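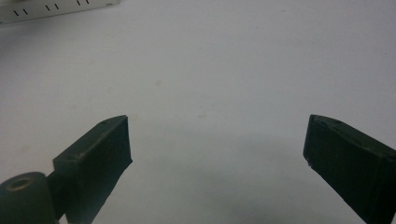

White table, top surface.

Saturday, 7:40 am

Glaze batch again. The matte white from the Huang recipe, third go. Last two crawled on the rims, bad on the mugs, not so bad on the tiles. Blažena thinks the clay is too dusty when we dip. Wiped everything with a damp sponge this time and let it sit overnight on the rack.

Mixed 3000 g dry, all from the new Endness bag. Sieved twice through the coarse one, once through the fine. Fine one has a tear near the ring, taped it, needs replacing - put on the Bratanville order with the cones.

Water: went in too fast. Thick as yogurt at first, then too thin, then left it an hour and poured some off the top. Kept the poured off water in the lidded tub, marked. Don't toss it Obadia!!

Test tiles: 16, all the gray stoneware. Half dipped once, half dipped twice. Numbers scratched on the back before bisque, so ignore the pencil ones, those are from the blue test and will burn off anyway.

Dip count three seconds. Second coat after the first lost its shine. Two tiles got thumb marks, 5 and 11, patched with a brush. Expect them to look bad.

10:15

Dry coat has fine cracks on the double dipped ones. Same as last time. Rubbed down with a finger on half of them (9 thru 12), left 13 thru 16 alone. If the rubbed ones come out ok then its just thickness and I can stop blaming the clay.

Rosaire says try swapping part of the raw clay in the recipe for calcined. Makes sense, less shrinking. Did a small side batch, 140 g, same everything else. Only enough for brushing. Put it on 6 spare tiles, scratched an R on the back.

Kiln: Drahomíra has the big one till evening for the Bastside bowls. Using the little kiln, middle shelf. Slow start, she says the bottom element is lazy - put the cone pack low so we know.

Things I forgot last time and forgot again:
wax on the feet. Had to scrape, took forever
writing down how thick the bucket was. Need to get the weight of one full cup next time, same cup
gloves

1:30 pm

Loaded. Lid plug out until it stops steaming. Vojtěch is here late and will put it in and turn up to medium. Note taped on the lid for him.

Do not open before tommorow noon. That means me.

To do - wash the sieve, new label for the bucket (the old one still says satin), ask Blažena where the other scale went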